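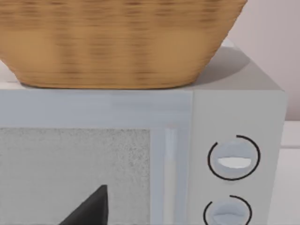
3.2 Secondary Surfaces in Small Kitchens

We use the term "secondary surface" for any flat area that holds household goods but was not built as a shelf or a counter. The tops of refrigerators, microwave ovens, radiators and washing machines all fall under this term. Figure 3 gives a typical case in rendered form, with a woven wicker basket resting on top of a white microwave. Earlier studies of domestic storage have usually left such surfaces out of the inventory and recorded only cabinets, drawers and open shelving. This makes small kitchens look shorter of storage than their residents say they are.

Our sample covers 134 rental apartments in the Husadby housing area. The apartments were built to five floor plans, and all five have a kitchen with one run of counter along a single wall. Residents were interviewed at home by one of two interviewers, Berkay Sezer or Aslı Aydoğan, and each interview included a storage walk in which the resident named the contents of every surface in the kitchen. Interviews took place in March, mostly in the early evening. In 33 of the apartments the resident had moved in less than a year before the interview. We treat these as a separate group because storage habits in the first months seem to follow different rules from those that come later.

The items kept on secondary surfaces fell into two broad classes. The first was made up of things used often but in small amounts, such as onions, bread, tea towels, clothespins and mail. These were nearly always held in some kind of open container. The second class was things used seldom and too bulky for the cabinets, such as stockpots, roasting pans and cake carriers, and these usually stood on their own. Residents could often say at once what was in the open containers. They were much less certain about the bulky items, and several were surprised to find things they had believed lost or given away.

The choice of container followed the height of the surface. On low surfaces people preferred shallow trays and bowls that could be looked into from above. On surfaces at or above shoulder height they preferred containers with high sides, which can be lifted down whole and put back. One resident told us, "I don't look in it up there. I take the whole thing to the table." Another kept two identical containers on the refrigerator and swapped their positions each time she went shopping, so that the older food was always nearer the door.

Heat and airflow came up less often than we expected. Appliance manuals commonly ask for clear space above and behind the housing, but few residents had read this part of the manual, and those who had did not agree on what it asked of them. Some had pushed their goods toward the front edge to keep the back open. Others had stopped using the top of the appliance altogether and had moved the goods to a windowsill, where the same crowding then appeared. We did not measure temperatures and make no claim about safe practice.

The new residents differed from the rest mainly in how mixed their containers were. In the first months a single container might hold food, batteries, keys and paperwork together. Longer-term residents tended to give each container one kind of content, although the label they used for it could be loose. "Breakfast things" in one home included candles. Çetinkaya's account of drawer use describes a similar narrowing over time, and he ties it to the number of people sharing the kitchen. Our interviews support the narrowing but not the link to household size. Residents living alone sorted their containers as strictly as families did.

A limit of the storage walk is that it records a kitchen prepared for a visitor. Interviews were scheduled in advance, and several residents mentioned that they had tidied that afternoon. Secondary surfaces are probably the first to be cleared in such cases, so our records may understate how much they carry on an ordinary day. A follow-up round without fixed appointments was discussed with the building manager, Tuncay Kaplan, but was dropped after residents objected at a tenants' meeting. The diary entries in Section 3.3, which residents filled in by themselves, go some way toward covering this gap.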